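## Washing and drying microfiber towels

Keep microfiber apart from cotton. Lint from bath towels gets caught in the loops and then ends up on your windows. I run a small load of 20 cloths once a week, warm water, half the usual soap.

- No fabric softener and no dryer sheets. They coat the fibers and the towel stops picking up water.
- Low heat only. If you have a line, use it.
- Shake each towel out before it goes in the dryer. One that comes out of the washer in a tight rope will stay damp in the middle.
- Greasy rags from the garage get their own bucket. Soak them overnight with a squirt of dish soap.

Fold when fully dry, in thirds, hem side in. Gray for the kitchen, any other color for the bathroom.
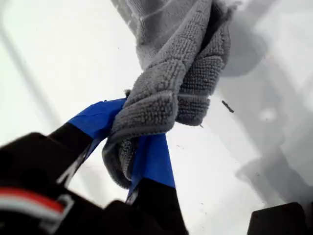
*Jayanthi Nadar*

A gray towel bunched and twisted like this needs to be opened flat before you fold it. Pull the corners, then run your palm over the nubby side. Old ones that feel stiff can be boiled in plain water for a few minutes. If they still drag on glass, move them to the shoe shelf.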